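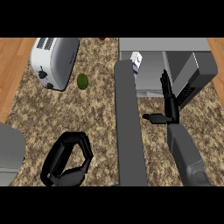 Livby delicatessen to reopen in former Kaufmann premises

21 October 2024

The Gravberg delicatessen and lunch counter in Livby will reopen next month in the former Kaufmann premises on the harbour side of the market hall. The business has traded from a smaller unit at the north entrance, where the lease ended in June.

The new unit has 16 seats at a fixed counter and 8 at a shared table by the window. The old shop had standing room only. Orders will be taken at the till and collected from the end of the counter, and there will be no table service. Bookings will not be accepted for parties of any size.

The cold menu carries over largely unchanged. It consists of open sandwiches on rye, smoked and cured fish, two kinds of liver pâté and a cheese plate that changes with supply. Smoked eel, withdrawn last winter when the supplier closed, does not return.

Hot food is new. The Kaufmann unit already had an extraction system, and the licence that goes with it permits frying and grilling until 20:00. The opening menu lists a fish soup, fried herring with onions and a pork sausage made to the shop's own recipe, served with mustard and potato salad. Breakfast will be limited to porridge, boiled eggs, toast and coffee. It will be served until the lunch menu starts at 11:00.

Bread will come from Drelier, the bakery that supplies several of the other stalls in the hall. Its dark rye loaf is baked overnight and delivered before opening - a second delivery of white rolls will be made at midday. Loaves will also be sold whole from the takeaway side, sliced on request.

Meat and cheese will continue to be sold by weight. The slicing counter is longer than the one in the old unit and has a separate queue, a change made after complaints that customers buying a few slices of ham were held up behind lunch orders. Picnic boxes for the ferry can be ordered until 16:00 the day before travel and collected from the takeaway side.

Prices have been set for the opening period only and will be reviewed in the new year. A bowl of soup with bread and butter costs 45 kroner for a small portion. Tap water is free. Beer and cider will be available by the bottle once the alcohol licence has been transferred to the new address. The application is still being processed.

The north entrance unit has not been let. Gift vouchers issued there remain valid at the new counter.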